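The trial license for Mirkura ran out at midnight, and Zoi Giannakopoulos had not decided whether to pay for it.

She had the simulator open on the left screen and the review on the right. The review was for the Van Loon newsletter, which went to 600 subscribers, most of them people who ran small shops and wanted to know if a thing was worth the money. So far she had written the price and the system requirements.

"Did the gripper model load?" Chin-lung Yeh asked from the other desk.

"On the third try."

"That's what Faltia users say too."

"Faltia is free."

She turned the view until it sat behind the palm and looked out between the fingers. The black panel was over on the left with its colored marks. She nudged the arm toward it a little at a time and wrote down the settings as she went.

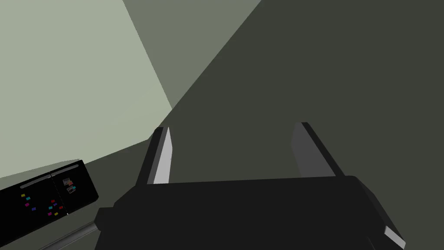
Her father had run a real arm for 11 years at a plant that made door hinges. He used to say he could tell by the sound when a joint was going bad. Mirkura had no sound. She typed that into the review, took it out, and then put it back.

"Are you going to recommend it?" Chin-lung asked.

"For learning, yes. I don't know about the rest."

"What's the rest?"

"They say you can plan a whole cell in it and never touch the hardware until delivery day."

He thought about that. "My cousin bought a car that way."

"Was it all right?"

"The seat was too low."

She wrote two more paragraphs, one on the menus and one on the support desk, which had answered her in 35 minutes. Then she opened the payment page and entered her card number. She paid for one month and set a reminder to cancel.

Chin-lung had his coat on by then. She told him to leave the light on, and moved the gripper back to where it had started.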